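Ancestry estimates that changed again. Does anyone trust these?
Genetics and Deep Ancestry board

marshwren_tally
Posted Apr 3, 2022

I tested with Cullitz three years ago and just got my third "refined" ethnicity report. The first had me at 12 percent Baltic. The second said zero. Now it's back, with a cheerful note saying my results are more accurate than ever. My DNA has not changed. What am I supposed to do with a number that comes and goes like this?

oxbow225
If the update came with a bigger reference panel, a shift is normal. They compare you to groups of living people, and when they add samples the groups get redrawn. I went from 9 percent to 14 on one line and it now fits my paper records better.

marshwren_tally
"Fits my records better" is the part that bothers me. If it had gone the other way, would you have dropped the records or the test?

The panel page lists 314 people for the whole Baltic region. I'd like to know how those people were picked and how many were thrown out for not clustering neatly. I wrote to support in January and got a link back to the same page.
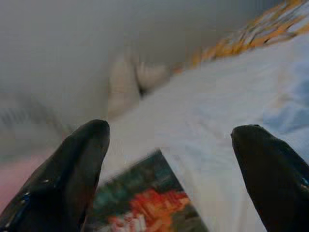

tern_and_kettle
314 isn't as bad as it sounds. Each person gives you hundreds of thousands of markers. The trouble is closely related populations, where you could have 900 samples and still not split them cleanly. Look at the range, not the single figure. Mine says 8 percent with a range of 0 to 21, and zero is inside that.

oxbow225
Agree on the range. Don't agree that it makes the whole thing useless.

plumbline
Different complaint, same company. They sold me the maternal line add-on and the report says my haplogroup "originated with one woman in Prurkholm." No mitochondrial test can tell you that. You can estimate when a branch split, with wide error bars, and you can see where people who carry it live now. Where she stood when it happened is a guess.

I uploaded the raw file to Kakden and got the same haplogroup one level deeper, with no village attached. Troncoso gave me the shallower one. So the letters and numbers hold up. The story pasted on top is marketing.

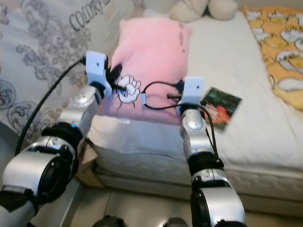

And the age they quote has no error bars at all. It's one round number in bold type. If a student handed that in I'd send it back.

tern_and_kettle
In fairness, Prurkholm is where most of their matching samples come from.

plumbline
Where most of their customers come from, you mean. Sample one town heavily and every branch will seem to start there.

oxbow225
You two are harder on this than it deserves. My cousin matches have been solid. I've confirmed 81 of them on paper, and that came out of the same spit tube.

marshwren_tally
Matching is a different job. Two people share long segments or they don't. I have no quarrel with that part.
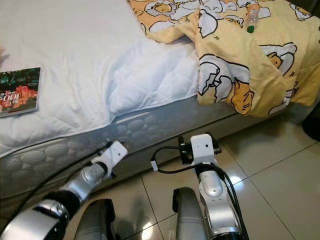
Split from this thread: Which raw data file does Kakden accept?

saltbox_ledger
Mine was rejected twice. The Cullitz download is zipped and Kakden wants it that way, so don't unpack it first. Can anyone confirm whether the older chip version still works?

tern_and_kettle
Older chip worked for me, but the maternal result came back as "low coverage" and stopped two levels short.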